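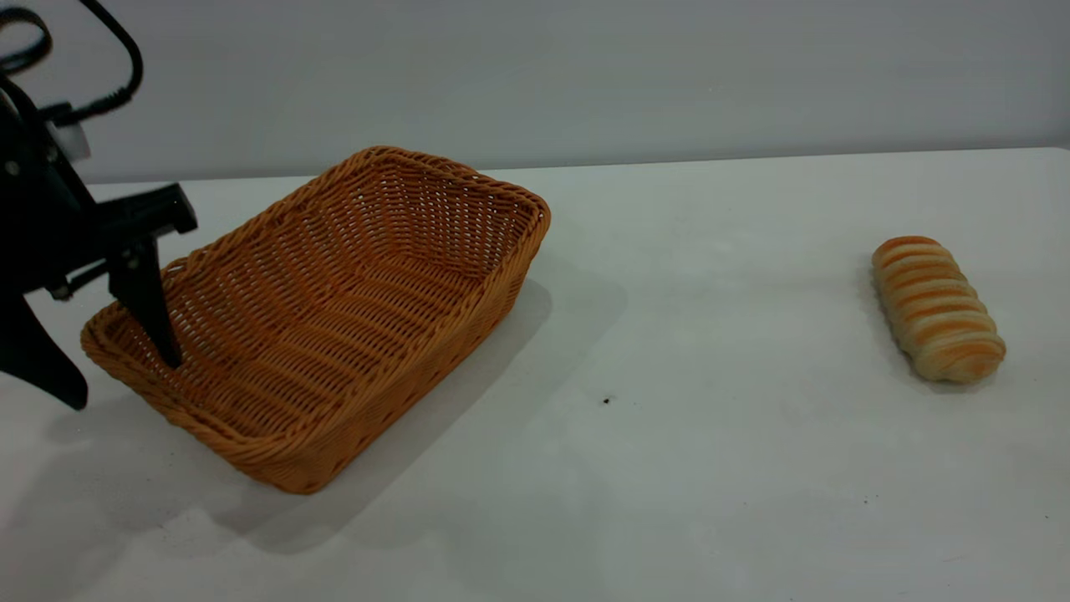
2023-07-09

Willow soak test, second batch. Rods are from Pirkedside, brown willow, bark on, bundled by length. Izzati Hartono sorted them yesterday and pulled anything with side shoots. Weighed the bundle dry at 800 g.

Tank filled to the usual line, tap water, no additive. Bricks on top to keep the rods under. Checked at day five of the July batch and the butts still cracked when bent over the dowel, so this time leaving them longer before the first bend check. Tips were fine then.

Bend check on the previous lot (the Rätsep rods): 75 tested, 59 passed, 14 cracked at the butt, two split lengthwise and I threw those out. The cracked ones are mostly the thick end of the range. Ratih Ngui thinks they were cut too late. Could be. I didn't write down the cutting date when they came in, ask Fludley if they have it.

Mellowing: wrapped in damp towels overnight in the sink room. Towels had dried at one end by morning. Use the big tarp next time.

Side weavers from that lot packed down well, not much gap after shrinkage. Border still loose on the two trial pieces. Retry with thinner rods.

To do: change tank water, order bodkins, sharpen the Trinow shears, label the bundles.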